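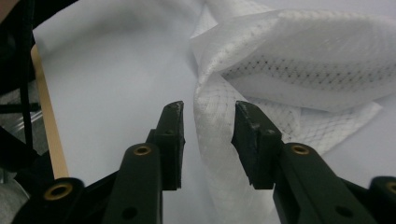
Blog > Family > The Camton years

Search this blog Go

The tale of Grandad's brother and the bridge

Every family that had somebody in the war has one story that gets told at Christmas, and ours is the bridge. My grandad's older brother Wilf, a sapper, is supposed to have swum a river in Italy at night with a rope round his middle, tied it off on the far bank, and had half a company across before breakfast. I heard it first when I was about six. I believed all of it until last August, when I was given a carrier bag with his papers in it and made the mistake of reading them.

I don't want to be the person who spoils it. My mum has already stopped speaking to me on the subject (other subjects are fine). But I've now spent a good many evenings on this and I think the bridge is mostly wrong, and I'd like to set down why while I can still read my own notes.

What was in the bag: his pay book, a release leaflet, two letters to his sister, a bus timetable for Camton that has no business being there, and a small notebook with the first pages torn out. The notebook is the useful bit. Wilf was not a chatty writer. A typical entry says "Rain. Timber late." Another says "Stevel again, no tea." Stevel is a man, I think, a corporal, though my cousin reads it as a nickname for a stores hut and I can't prove her wrong.

The trouble starts with the swimming. Wilf couldn't swim. His sister says so in a letter of her own from years afterwards, where she goes on about him refusing to get in the sea at Griltby with the rest of them, and how he sat on the wall in his boots all afternoon. Now, you can say he learned in the army. People have said it to me, quite loudly. Men did learn. But then he must have learned, crossed a river in flood in the dark, come home and never gone in above the ankle again. I suppose it's possible. I find it a lot to swallow.

Then there is the rope. In the version my grandad told it was a rope. In my uncle's version it's a steel cable, and in the version printed in the chapel newsletter when Wilf died it is "lines and equipment". The newsletter also has him doing it twice. Stories that are true do get muddled, I know that, but they don't usually get heavier every time.

I put a question up on a forum for people who research sapper companies, expecting to be told off, and had a very decent reply from Anas Erraji, who has been through the war diary for what we both think is the right company. He typed out the pages covering that winter for me. There is a river. There is a crossing, too, and it went in at night. The diary says the far bank was reached by assault boat, that the first boat was carried off downstream, and that the second made it. No swimmer. Wilf isn't named, but then hardly anyone below officer is, so that tells us nothing either way.

Some people on the same thread took the view that war diaries leave out all the best things because they were written by a tired officer who wanted his bed. Fair enough. I'd only say that if that's how it works then nothing can ever be checked, and I may as well have him swimming the Channel.

What the notebook has for that night, or what I take to be that night, is this: "Boats. 107 yds they say, looked more. Lost Ķēniņš." And the next day: "Slept."

I had never heard the name Ķēniņš in my life. It's Latvian, as far as I can find out, and I've no idea how a man with that name came to be in a boat with my great-uncle in Italy, or if he was a soldier or something else, or if "lost" means what it usually means. Manju Rajput, who very kindly looked at my scan of the page, thinks the spelling is so careful, with all its little marks in place, that Wilf must have copied it from something, a tag or an envelope. Everything else on the page is a scrawl. I think she's right about the copying. I'm less sure about the envelope. She has also looked for him in the casualty lists under every spelling she could come up with and found nobody who fits.

That's where I'm stuck. I have written to ask about the missing pages, which my uncle may or may not have, and he has written back about his knee. I've been told there is a box at the regimental museum which "might be worth a look", a phrase I have learned to distrust, having already driven a long way for one that held eight photographs of a football team.

One more thing, for those of you who emailed after the last post. Yes, I've seen the page that says Wilf was put up for a medal. It gives no source. It says there were 500 men across by dawn, which is more than the whole company and then some, and it spells his surname wrong twice. When I asked the owner of the page where he'd got it, he said from a relative of the family. I have a horrible feeling it was my uncle.

If anybody has a diary, a letter or even a decent rumour about that crossing, or has come across the name Ķēniņš anywhere near a sapper company, the address is the usual one. Please say where you got it from. I've asked my cousin to go back through the Griltby letters on Wednesday, as she can read the handwriting and I can't.

14 comments
Shared 3 times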